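Burlap bag

A burlap bag (also gunny sack, hessian bag) is a container sewn from coarse plain-woven cloth, most often jute. It is used for dry goods such as grain, coffee beans and potatoes, and in smaller sizes as a shopping or storage bag.

Contents
1 Material
2 Construction
3 Lining
4 Care and wear
5 See also

Material

Jute fiber is taken from the stem of the plant by retting, then dried, spun and woven. Undyed cloth ranges from pale tan to golden brown. The open weave lets air pass, which suits produce that spoils in sealed packaging. Jute is strong when pulled but stretches little, and it weakens when kept damp.

Construction

The simplest form is one length of cloth folded across the bottom and sewn up both sides. Shopping types add a flat base and side panels, known as gussets, that fold inward when the bag is empty. The mouth is normally finished with a folded hem held by a line of stitching – a raw edge would unravel in use. Trade lists such as the Bollgate catalog grade bags by cloth weight, number of hem folds and type of seam. The Kleinschmidt pattern, an older sack form, has a hem of double depth and no gussets.

Lining

Some bags have an inner layer of cotton or other soft cloth, sewn in at the hem or left loose. It keeps fibers off the contents and hides the seams.
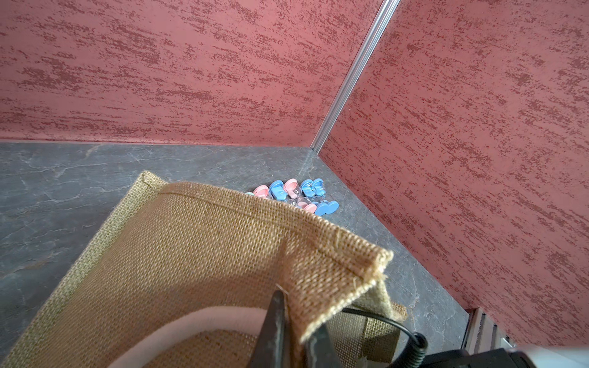 Linings are cut slightly larger than the shell so that the load rests on the burlap and not on the lighter cloth. Removable linings are attached with ties or snaps.

Care and wear

Burlap sheds fibers, mainly at cut edges and corners. Loose ends are trimmed with scissors, as pulling them opens the weave. Bags are brushed or spot cleaned and dried flat; machine washing can shrink the cloth and distort the gussets. Creases from folded storage soften under a warm iron and a damp cloth.

See also

Hessian fabric
Sandbag
Tote bag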